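Progress report, Luklow community kitchen trial
Prepared by Kojo Sarpong, 15 November 2025

You asked whether the grain work is on track. On paper, yes. We have logged 363 portions since August, against the target agreed with Trumitz. I am less sure what that number tells us, as a portion is whatever the ladle says it is on the day.

The new metal pots are in use and hold up fine. My complaint is with how full they get. A pot of small yellow grain filled nearly to the brim looks generous, but it leaves no room to work a wooden spoon through it, and stirring was supposed to be the point of this stage.
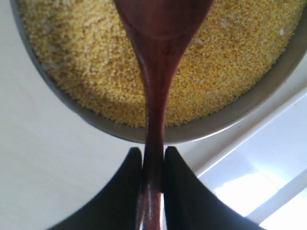

The Kvaran guidelines say to fill to two thirds. I have raised this twice and was told the larger batches save time. Maybe so -- I have seen no figures for it. Two of the four test batches were never written up at all, so any claim about texture or waste rests on the other two.

I would hold the second payment to Clusamico until those notes turn up. The spoons and pots are paid for. The extra scales are still on order, and I would not promise a date.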